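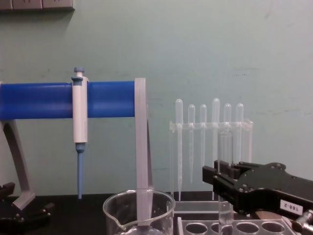

Ticket 1387: shared label printer drops the last line of every label

Category: Printing & Labels > Resolved

9 October 2018, posted by the bench desk

Okay, writing this one up properly so I don't have to work it out again next year. The label printer in the prep room (the Itel one on the shelf by the door) started chopping the bottom line off every label. Not faint, not smudged, just missing. Sample name prints, date prints, and then the storage code on line three is gone. You can imagine how popular that was.

What I knew going in: it was fine before the weekend shutdown, the labels were from the same box, and it happened from both PCs. Test page from the printer's own menu came out perfect, all the way to the edge, so I was pretty sure the print head was okay.

First try. Turned it off, counted to thirty, turned it back on. No change. I always do this and I always feel silly, but it has worked often enough that I'm not giving it up!

Second try. Took the roll out and ran the label calibration (hold the feed button till it blinks twice). It spat out four blanks and then sat there looking pleased with itself. Still no line three.

Third try. Cleaned the gap sensor with a dry swab. There was a curl of label backing stuck down in there, which I was sure had to be it. Nope. Glad it's out, though.

Fourth try. Removed the driver on PC 1 and put it back. This cost me most of the morning, partly because the installer wanted a restart and then Magsi wanted to update itself too. After all that the labels were exactly as bad as before, and now the default printer was set to the one upstairs. (Sorry to whoever got 21 pages of my test text. Please recycle them.)

At that point I gave up on the hardware and opened the template in Magsi. The label height was set right. The paper size underneath it, on the second tab where you never look, was set to the short label we used to buy from Nukanero. So the software laid out three lines, the driver was told the label ended after two, and the rest got thrown away. The template lives on the shared drive, so that explains both PCs.

Fix: open the template, go to Page, then Stock, pick the 53 mm label, save, close Magsi completely, open it again. If you skip the closing part it hangs on to the old size. I printed a strip of ten and all of them had the storage code.

Still open: I don't know how the size got changed. My best guess is the update reset it, but the file history only goes back a week so I can't prove it. I've saved a clean copy in the Kustetti folder as "label_tall_KEEP" and made it read-only. If you need a different layout, please copy it first and edit the copy.

If you have labels from this batch with no storage code, the codes are all in the print log. Search by sample name, and start from job 484, as that's the first bad one I found.

Closing this, but reopen it if line three goes missing again.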